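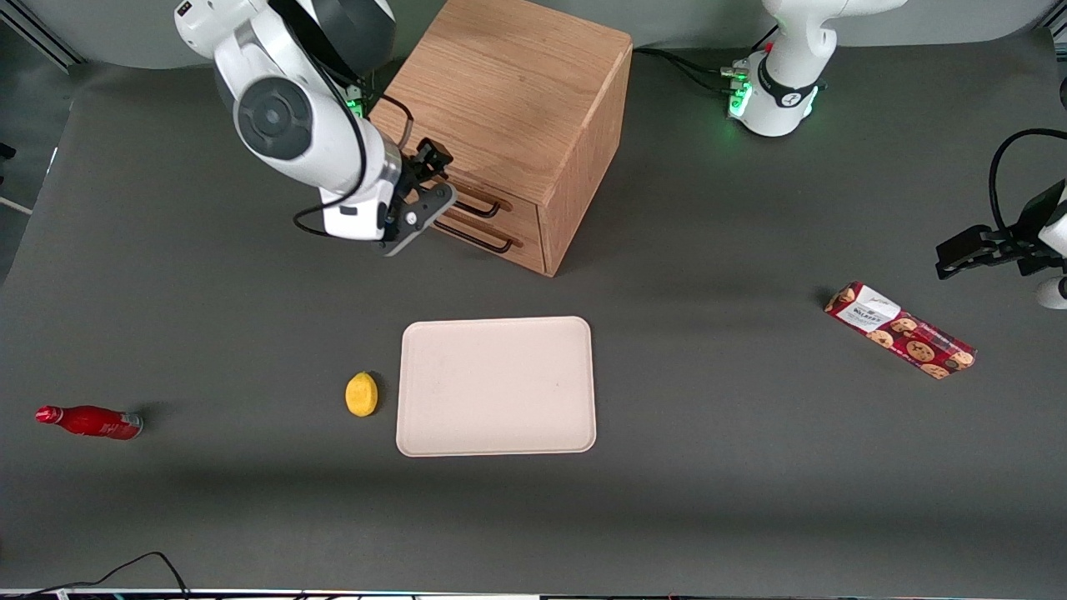
How a drawer works

There are probably drawers in your bedroom, in your kitchen and at school. You pull one open, take out what you need and push it shut again. It takes a second or two and you hardly think about it. A drawer has to do several jobs at once, though, and it took people a long time to work out how to make a good one.

What is a drawer?

A drawer is a box with no lid that slides in and out of a bigger piece of furniture. The bigger piece is called the carcass. That sounds a bit grisly, but it is the word furniture makers use for the outside of a cabinet: the top, the bottom, the sides and the back.

Most drawers have five parts. There is a front, which is the part you see when the drawer is closed. There are two sides, a back and a bottom. The bottom is usually the thinnest part. In many wooden drawers it slots into a groove cut along the inside of the sides, so it can't drop out when the drawer is full.

The front is often made from nicer wood than the rest. If you open an old chest of drawers and look at the sides, you may find they are a different colour from the front. Oak was dear, so the maker used it where people would see it and chose something cheaper for the parts that stayed in the dark.

Before drawers

Long ago, people in many countries kept their clothes and blankets in chests. A chest is a big box with a lid on top. It is strong and simple, but it has one problem. If you want something from the bottom, you have to lift out everything on top of it first.

Some makers put a drawer or two underneath the chest, so that small things could be reached without opening the lid. Later they added more drawers and made the part with the lid smaller. In the end the lid went altogether, and the result was a chest of drawers. We still use the word "chest" for it, even though it doesn't open like one.

The word "drawer" comes from "draw", which used to be the everyday word for pull. A drawer is a thing you draw out. It has nothing to do with drawing pictures, although the two words are spelt the same way. We still say that we draw the curtains, and that a horse draws a cart.

Why does it slide?

When two things rub together, they grip each other a little. This grip is called friction. Friction is useful when you are walking, because it stops your shoes slipping. In a drawer you want only a small amount of it.

The simplest drawers slide on strips of wood called runners. The bottom edges of the drawer rest on the runners and rub along them. This works well when the wood is smooth. If the drawer is very heavy, it presses down harder on the runners, so there is more friction and you have to pull harder.

Many newer drawers have metal runners with little wheels or steel balls in them. Wheels and balls roll, and rolling makes much less friction than rubbing. A kitchen drawer full of pans can be opened with one finger if it has good runners.

Some runners also have a part that slows the drawer down just before it shuts. You push, the drawer rushes back, and then it closes gently by itself without a bang.

Why does it stick?

Wood changes size. It takes in water from damp air and swells, and it shrinks when the air is dry. The change is small, but there isn't much space around a drawer, so a small change can be enough to jam it. An old drawer that slides well in one season may stick in another.

A drawer can also stick if you pull it from one side. It turns slightly, and two of its corners press against the inside of the cabinet. Wide, short drawers do this more than long, narrow ones. Pushing it back in and pulling from the middle usually gets it moving again.

People used to rub candle wax on the runners of a sticking drawer. Some still do. The wax fills in the tiny rough places in the wood and makes it slippery.

Handles

You need some way to get hold of a drawer. A knob is a round handle fixed in one place, usually in the middle. A bar handle is a straight piece that you can curl your fingers behind. A cup handle is shaped like half a cup, with the opening at the bottom. Some drawers have no handle at all, only a slot or a dip cut into the front.

A bar handle lets you pull with several fingers, or with both hands if the bar is long enough. You can hold it at different places along its length. It is also quite easy to use if your hands are sore or you are wearing gloves.

Dark handles on pale wood are easy to spot. On a cabinet where the handles are the same colour as the front, you may have to look twice to see where one drawer ends and the next begins.

What the lines in the wood are

The pattern you can see in a piece of wood is called the grain. It was made while the tree was growing. A tree in a country with warm and cold seasons usually adds a new layer of wood under its bark each year. When the trunk is sawn into boards, the layers show up as lines, stripes or curves.

Oak has a strong grain. Pale oak can look almost yellow, like honey, and it often gets darker as it grows older. No two boards have the same pattern.

At the Melletti museum of furniture in Skondbridge there is a cabinet with 69 drawers, made for a shop that sold buttons. Each drawer is no bigger than a lunchbox. The cabinet is 200 years old and all the drawers but one still open. The odd one out is a false drawer. It has a front and a handle but nothing behind them, and the maker put it there so that the rows would match.

Using drawers safely

A chest of drawers can tip over. When the drawers are shut, the weight is spread over the whole of the base. When a full drawer is pulled out, some of the weight moves forward. If several are open together, there may be enough weight at the front to pull the whole thing down.

Open one drawer at a time and close it before you open another.

Never climb on open drawers, even if they look like steps. Ask an adult to reach things from the top.

Tall furniture should be fixed to the wall with a strap or a bracket. An adult can check whether yours is.

Keep heavy things in the bottom drawers and light things near the top.

Watch your fingers when you push a drawer shut. Use the handle or the flat of your hand on the front.

Make a drawer from a matchbox

You will need two large empty matchboxes, glue, a piece of coloured paper and two paper fasteners.

Take the trays out of the boxes. Push a paper fastener through the middle of one end of each tray and open out its legs inside. Glue one sleeve on top of the other and leave them to dry. Wrap the paper around the outside, keeping the open ends clear, and glue it down. Then slide the trays back in with the fasteners at the front.

Now try putting coins in one tray and leaving the other empty. Pull them both out slowly and see which needs the harder pull.

Words to know

Carcass – the outside of a cabinet, without its drawers or doors.

Friction – the grip between two things that rub together.

Grain – the pattern of lines in wood.

Runner – the strip or rail that a drawer slides on.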